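2020年10月23日(金)
投稿者:Derek Ashworth

家計簿をつけ始めて何年にもなるが、紙のノートから表計算に移したのは今年の5月だった。それまではレシートを菓子の缶に入れておき、月末にまとめて書き写していた。缶がいっぱいになると書き写すのが嫌になり、次の月に回す。その繰り返しだった。

移してみて困ったのは、古い記録の置き場所である。ノートの分は写真に撮って保存したが、枚数が2,254枚になった。ページが重複しているものもあるし、指が写り込んでいるものもある。最初はノートパソコンの中に置いていたのだが、空き容量が足りなくなり、結局、古いデスクトップを保存用に使うことにした。
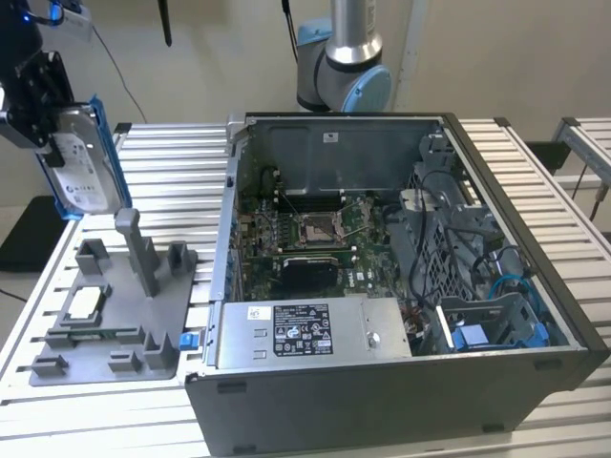
青いマウンタに付いたハードディスクと、側板を外した本体。

写真のファイル名は「年-月-ページ」にそろえた。日付まで入れるかどうかは迷った。ノートは一日一行ではなく、三日分を一行に書いている月もあるので、日付を入れると名前のほうが嘘になる。月までにしておけば、あとはページをめくる感覚で探せる。

費目の分け方も見直した。以前は「食費」「光熱費」「交通費」「その他」の四つで、その他が一番多い月もあった。友人のRoy Horrocksに話したら、彼の家では費目が20以上あるという。それはそれで続かないと思う。今は九つにしている。増やしたのは「修理」「贈り物」「本」「医療」「猫」の五つで、猫を独立させたのがよかった。餌代が思っていたより安く、砂代が思っていたより高いことがわかった。

表計算のほうは凝ったことをしていない。一か月に一枚のシートを作り、右端に費目ごとの合計を出すだけである。グラフも作ってみたが、見たのは最初の週だけだったので消した。Kurkariという家計簿アプリも二か月試した。レシートの読み取りは便利だったものの、店の名前を勝手に費目に割り振るところが合わず、直す手間が入力の手間と変わらなかった。 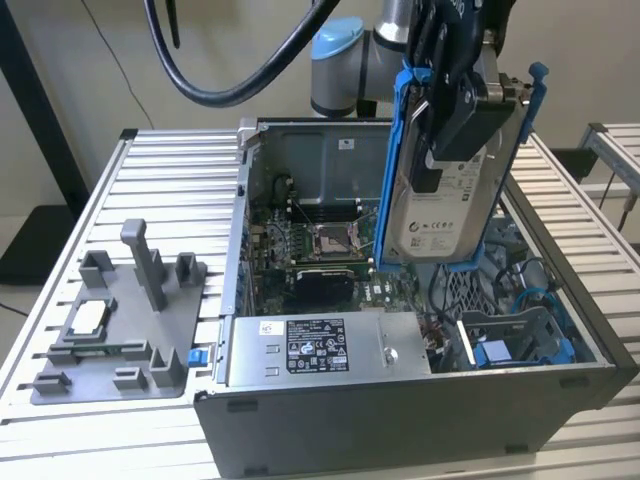
保存は二か所にしている。一つはデスクトップのディスク、もう一つは外付けで、外付けのほうは普段は引き出しに入れてある。月初めに出してきて写し、また戻す。自動でやる方法もあるらしいが、月に一度の作業なら手でやっても苦にならない。カレンダーに印をつけておけば忘れない。

ノートの現物は捨てるつもりだったが、まだ本棚の下の段にある。余白に書いたメモが案外多い。「雨、バス」「D.の靴、返品」といった短いもので、金額とは関係がない。表計算に移してからは、こういうメモを書かなくなっていた。先月から備考の列を一つ足して、何か思いついたら書くようにしている。

残っているのは、いちばん古いノート二冊の入力である。合計だけを写すか、一行ずつ写すかはまだ決めていない。試しに一か月分を一行ずつ入れてみたら一晩かかった。年内に終わらせるなら合計だけになると思う。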